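2월부터 양팔 로봇에 물릴 그리퍼를 두 종류 비교하고 있다. 하나는 원래 쓰던 Bundier의 평행 그리퍼이고, 다른 하나는 Cloltadel에서 나온 것이다. 둘 다 손가락이 두 개라서 처음에는 별 차이가 없을 줄 알았는데, 제어기 쪽 설정부터 달랐다. Bundier는 여는 폭을 바로 넣으면 되고, Cloltadel은 모터 위치 값으로 넣어야 해서 변환표를 따로 만들었다.

시험 과제는 컵 옮기기로 정했다. 컵을 잡아 옆으로 옮기고 내려놓는다. 힘 설정은 4단계로 나누었고, 단계마다 7번씩 반복했다. 책상이 흰색이라 흰 컵을 쓰면 카메라가 윤곽을 자주 놓쳤다. 그래서 갈색 종이를 깔고 색이 있는 컵으로 바꿨다. 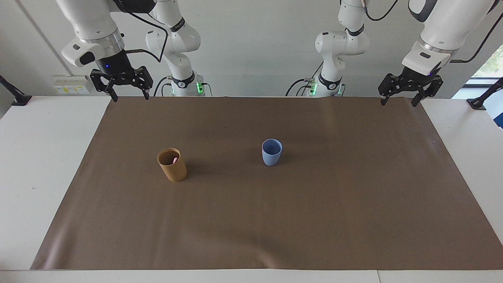
종이컵처럼 얇은 컵에는 힘을 얼마나 주는 것이 좋은가?

가장 낮은 단계에서 시작해 컵이 미끄러지지 않는 첫 단계에서 멈추면 된다. 내 경우에는 두 그리퍼 모두 2단계였다. 3단계부터는 컵 입구가 눌려서 타원이 되었고, 내려놓은 뒤에도 모양이 다 돌아오지 않았다.

잡는 높이도 결과에 영향을 주었다. 입구 가까이를 잡으면 낮은 힘에서도 컵이 찌그러지고, 바닥 쪽을 잡으면 들 때 기울어진다. 중간보다 조금 아래가 제일 나았다. 컵이 위로 갈수록 넓어지기 때문에 손가락 면이 다 닿지 않는 문제는 그대로 남아 있다. Nektarios Liapis가 손가락 안쪽에 얇은 실리콘을 붙여 보라고 했는데 아직 못 해 봤다.

속도는 Cloltadel이 빠르다. 다만 닫히는 마지막 구간에서 살짝 튀는 느낌이 있어서 가벼운 컵은 밀려나는 일이 있었다. 닫는 속도를 절반으로 줄이니 밀리지 않았지만, 그러면 Bundier와 걸리는 시간이 거의 같아진다. 케이블은 Bundier 쪽이 짧아서 손목을 크게 돌릴 때 신경이 쓰인다.

당분간은 Bundier를 그대로 쓸 생각이다. 다음에는 실리콘을 붙이고 같은 순서로 다시 돌려 볼 예정이고, 변환표는 정리되는 대로 올리겠다.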